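April, late evening

Worked on the canon from four until it got dark. I have 14 bars I'm willing to keep. The second voice comes in at the fifth below and it still collides with the first in bar nine, so I moved the entry back by one beat and lost the joke in the rhythm. I may put it back tomorrow.

Aicha Kamel came by for the clarinet reeds and stayed to hear it. She thinks the tune should be slower. I played it slower and it sounded like a hymn, so we agreed on something in between and I wrote 111 on the score in pencil. She took the spare stand with her and I need to get that back before the concert.

The carving is on hold. Brahim Abdel Hamid has my flat chisel and his workshop is closed until his shoulder gets better. I sanded the base of the heron instead. The left leg is thinner than the right now. I'll have to take the right one down to match and hope it holds.

Letter from Helmy about the little book. They want 2 more drawings and they want the alphabet poem cut, which is the one I like. Ilham Cherkaoui said to send the drawings first and not mention the poem. I started one, a heron at a bus stop, and the beak came out fine but the bus is too small.

Adel El Khatib called about the evening at the library. He has the piano booked, but it hasn't been tuned since last fall. We're going to share the cost. He still wants to open with the palindrome piece, the one that plays the same from either end. I said yes if he turns the pages, though the second half has hardly any turns.

Counted the puzzle notebook for the first time in years. 258 finished, and a few I gave up on and never marked.

Dinner was lentils again. Ink on my cuff, the brown shirt. Must buy staff paper, eraser, string for the portfolio.
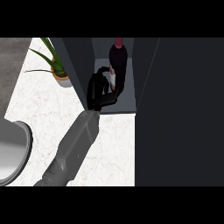

Asmaa Fawzy wants the canon copied out clean by the end of the month. I told her I would start with the first voice, the one that won't change.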